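Kelska Pauses Drundik Gripper Updates After Grip Fault, Shares What It Has Learned So Far

SALINAS, 02/07/2019 - Kelska, the maker of the Drundik handling arm, would like to let its customers, neighbors and friends know about a fault in the arm's grip control software, and about the steps we have been taking, with a good deal of help from the people who use our equipment every day, to put it right.

The trouble came up at our Lostville test hall, where a Drundik arm carrying a rounded part toward a storage cabinet closed its fingers with more force than the program had asked for and then, a moment later, let go. The part fell to the floor inside the fenced area. We are very glad to say that no one was hurt, and that the fence and the stop button both did the jobs they were put there to do.

"I've been around these arms a long time, and I'm fond of them, but a part that drops when you don't expect it to is a part that could land on somebody's foot," said Erick Kaijage, head of safety at Kelska. "We took the update off our download page that same afternoon, and I'd rather have a hundred phone calls from folks wondering where it went than one call of the other kind."

Our engineers have since gone back through 1096 logged grips and replayed the fault in simulation, using a plain gray test shape with a rounded top and a wider bottom, held close to a wood-grain surface. Shapes like that one are hard on a two-finger gripper. The sides curve away from the fingers, and a small mistake in the force reading can grow into a large one before the arm has had time to correct itself.

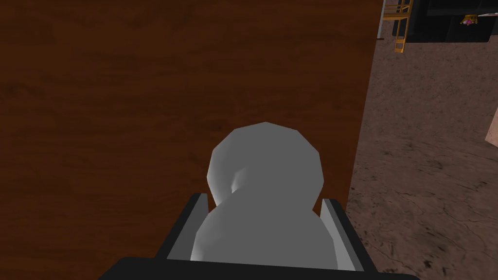 Do customers need to stop using their Drundik arms?
Only those running software version 2 should stop, and they should go back to the earlier version before putting the arm to work again. Arms that never received the update can carry on as usual.

The fault was traced to the way the new software handled a force reading that arrived late. When that happened, the arm went on squeezing against an old number, and once the fresh number came in it opened the fingers too far in reply. The corrected software will hold its grip and bring the arm to a gentle stop if a reading is missing. It has to get through 3000 simulated grips, followed by 1000 on real arms in Lostville, before we send it out to anyone, and we hope to have it ready in April.

"I know waiting is a nuisance, especially for the smaller shops that have only the one arm," said Leopoldo Tovar, who leads customer support from our Salinas office. "Please call us, even if you're just a little unsure which version you have. We'll stay on the line and go through it with you."

Customers who would like a support technician to visit and restore the earlier version may ask for one at no charge through the Salinas support desk.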